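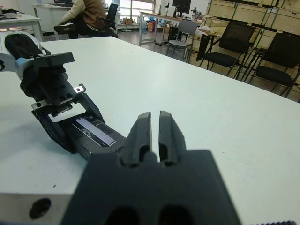 A small printed label with white and purple markings.

How to label storage boxes so the labels stay on

Many people write me that their labels fall down after one winter in the garage. In most cases the glue is good, but the box was dusty. I label boxes for our shop in Toddale, and this is the way I do it.

1. Wipe the place for the label with a damp cloth and let it dry for 12 minutes.
2. Print the label. I use Foltidora sheets, 40 labels on each sheet. Choose big letters, you will read them from far.
3. Lay the label on the box without pressing. Check that it is straight.
4. Press from the middle to the sides - never from one side to the other, it makes bubbles.
5. Put the same label on the short side also, so you have 2 for every box.
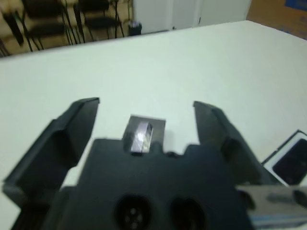
White tabletop, with wide space in the middle.

Work on a clear table if you have one. For cardboard I add a strip of clear tape over the label. On plastic the tape is not necessary.

Old label does not come off? Warm it with a hair dryer and pull slowly.

Last updated: August

Related guides
Removing glue from plastic lids
Sulari label printer: first setup
A simple list for 100 boxes

Contact | Copyright Crenshaw Storage Notes | Back to top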